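Reading time: 3 min

Unit 3 - Small-parts storage and stock records

3.1 Location codes
Every stocked part has one location code, made up of cabinet, drawer and cell. Part 3447 at cabinet 20, drawer 3 is written 20-3, followed by the cell letter. The code belongs to the place. If a part moves, its record changes and the label on the cell stays.

3.2 Fixed and floating cells
A fixed cell holds one part number permanently, even at zero stock. A floating cell is released when it empties. Floating systems need less space but depend on prompt entry of every withdrawal. The Nygård store used in Problem Set 2 has 874 cells, all fixed.

3.3 Cell size
Size the cell for the maximum stock level, then add 20 percent for hand access. Do not size it for the average. 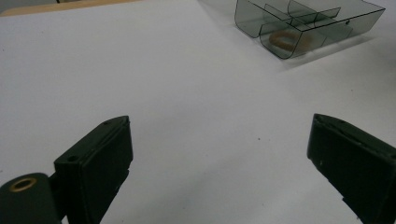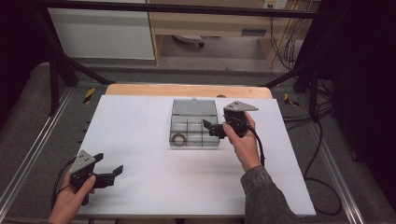

Second picture: compartment tray with clear walls and a hinged lid.

3.4 Reorder point
Reorder point = (daily use x lead time) + safety stock. Lead time runs from the order to the moment the part is in its cell - not to arrival at the dock. Use working days for both terms.

Read the Koten case before the January session.

Contact: Vilgot Backlund | © 2012 | Back to top

Related items
Unit 2 - Part numbering
Unit 4 - Cycle counting
Case: Trillora spare parts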